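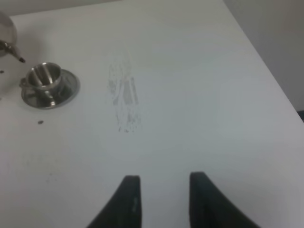

My aunt left me the tea set and Jacobus Molefe the house, and I'm still not sure which of us came out ahead.

I should say that Jacobus wasn't family. He was the lodger, forty years in the back bedroom at Plikgate, and he'd never once paid late. So when the lawyer read it out I just nodded, like I'd been expecting it, and then I went and sat in my car and ate 2 candy bars.

He called me that August. "Come get your teapot," he said. "It's looking at me."

So I drove out to Grurbridge, and there he was on the porch in my uncle's old cardigan, and we had the sort of talk where you say how dry the summer's been and then say it again. He'd polished everything! Every spoon. He told me she used to pour two cups every afternoon at four, and one was for him, and he never liked tea. Not one time in all those years did he tell her.

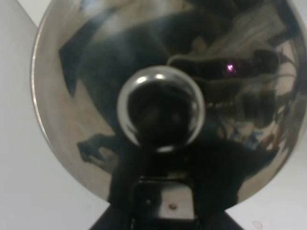
Photo: Zixuan Shao

I asked him what he did with it. "Drank it," he said. "What would you do?"

Well, I'd have tipped it in the ferns, but I didn't say so. I was looking at the hallway, at her coats still up on the hooks, and I thought about the 400 dollars I'd been planning to get for the set from that dealer over in Wainwright. I'd already spent it, in my head – mostly on tires.

"Do you have any tea?" I said.

He had about nine boxes of it. We made it too strong and sat in the kitchen with the door open, and he pulled a face at the first sip, a really terrible face, and then he laughed until he had to put the cup down.

I left the pot with him. I took the sugar tongs, though, and I've still got the old tires.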